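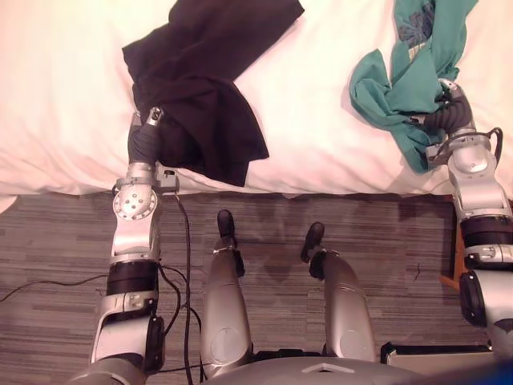

Lick Mats for Dogs: Do They Slow a Fast Eater Down?

Lick mats have moved from the specialist shelf to the supermarket in only a few years. The idea is simple. You spread something soft over a rubbery mat covered in ridges and bumps, and the dog has to work at it with its tongue. Sellers say the mats slow down dogs that bolt their food, keep them busy during baths and nail trims, and help them settle when the house is noisy.

I have two dogs who both eat too fast, so I had a reason to find out. I used three mats over January, and I talked to a trainer and a boarding kennel owner who have been using them for much longer.

Why licking might help

Licking is a normal thing for a dog to do. Puppies lick their mothers' mouths, and grown dogs lick themselves, each other and the furniture. Many owners notice that a dog lying down with something to lick stays lying down. Whether the licking makes the dog calm, or a calm dog is simply more willing to lick, is harder to say.

Salma Belkadi has trained pet dogs in Clultley for eight years and keeps a stack of mats in her van. She is careful about what she promises.

"If your dog is a bit restless when you brush it, a mat may be all you need," she told me. "If your dog is shaking and trying to get out of the door, it won't eat anyway. Most frightened dogs stop taking food. That's how you know you've gone past what a mat can do."

Her advice for dogs in that state is to see a vet first, then a behaviourist if the vet finds nothing physical.

What happened with my two

Biscuit is a four-year-old spaniel cross who empties a bowl in the time it takes me to put the scoop back. Otto is an elderly terrier with fewer teeth than he used to have.

I started with their ordinary wet food pressed into the mats. Biscuit's breakfast went from under a minute to a little over 8 minutes on the first morning. By the second week she had learned to work along the grooves in one direction and was finishing in five. That is still a large improvement, and she has stopped bringing her food back up on the kitchen floor.

Otto was slower to see the point. He licked the high spots, left the rest and went back to his basket. Loosening the food with a spoonful of warm water solved that, and he now clears the whole mat, although he pushes it across the room as he goes. A mat with suction cups is worth having if you have smooth floor tiles. They do not grip on wood or carpet.

Neither dog liked plain yoghurt as much as I had been led to expect.

The three mats

The Lellow was the softest of the three, with shallow rounded bumps. It suited Otto best and was the easiest to wash. A dog that chews will probably get through it. Biscuit had one corner off in the third week, and I threw it away that evening.

The Dritell is stiffer, with deep square cells and a raised rim. It holds more food than the others and slowed Biscuit down the most. The cells are a nuisance to clean by hand, and dried food sits in the corners unless you soak it. It does go on the top rack of the dishwasher.

The Lamrani has four sections, each with a different pattern, and suction cups underneath. It stuck well to the side of the bath, where I used it to hold Biscuit's attention while I rinsed her. On the floor it was fine but no better than the Dritell. If you only want a mat for baths and grooming, I would choose this one.

At the kennels

Shaimaa Ouali runs a boarding kennels outside the town and started using mats for new arrivals. Each dog gets one on its first evening, at 6 o'clock, once the other dogs have been fed and the building is quieter.

"It gives them something to do that isn't looking at the gate," she said. "Some of them ignore it and find it in the middle of the night. I don't mind that."

She asks owners what the dog can eat before anything goes on the mat. She has also stopped leaving mats with dogs she doesn't know. A member of staff stays nearby until the dog has finished, then takes the mat away – one boarder swallowed a piece in the early days and had to go to the vet. The dog was fine, but the rule has stayed.

What to put on them

Wet food, soaked kibble, mashed banana and plain cooked pumpkin all work. Peanut butter is popular, but check the label every time for xylitol, also sold as birch sugar, which is poisonous to dogs. Avoid anything with onion, garlic, grapes or raisins in it.

Remember to count the food. A large spoonful of peanut butter is a lot for a small dog, and it is easy to hand out a second dinner without meaning to. The safest way is to take whatever goes on the mat out of the day's meals. I weigh Otto's, as he gets only 300 grams of wet food a day and puts weight on quickly.

Freezing a loaded mat makes it last longer. Keep it flat in the freezer for a couple of hours. Very old dogs and dogs with sore mouths may find it too cold, and Otto would not touch his.

Keeping them clean

Wash the mat after every use. Food left in the grooves goes off quickly, and a mat that smells after washing should be thrown out. An old soft toothbrush and hot soapy water will get most of it. Look for splits and missing bits while you have it in the sink.

Are they worth buying?

For a dog that eats too fast, yes. The difference with Biscuit was clear from the first day and has mostly lasted. For baths and brushing they are useful, provided the dog is already fairly easy to handle. I saw no change in how either dog behaved when left alone, and I would not buy one for that.

I have kept the Dritell for Biscuit's breakfast and bought a second Lellow for Otto, who eats his in the hall with the door shut so that she can't get to it.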